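The great bottle sort-out

I've been putting off the utility room shelf since December, and it finally got done this week. It started with one big frosted bottle and ended with me sitting on the floor at teatime surrounded by half the contents of the cupboard.

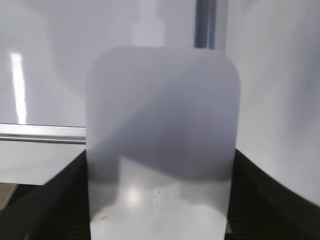
Why I keep so many of them

I'm a terrible one for refills. I buy the big size because it's cheaper, then I never finish it before I've bought the next (there was an offer on at the shop in Mirstead, what was I meant to do?). You can't easily see what's left in those milky white ones either, so you end up picking each one up and giving it a shake like a Christmas present. Levente next door says just hold it up to the window, and fair play to him, it does help a bit.

What I did with them

Anything with a dribble in the bottom got tipped in with its twin, then rinsed out in the sink. That took ages! The bubbles went on and on and I had to leave the lot upside down on a tea towel overnight. Two are staying for the hand soap, one upstairs and one down, and I've put proper labels on them this time.

The rest went in the recycling, apart from a squarish one Thịnh wants for watering his seedlings. The shelf still needs a wipe and I've got the sponges to go through next.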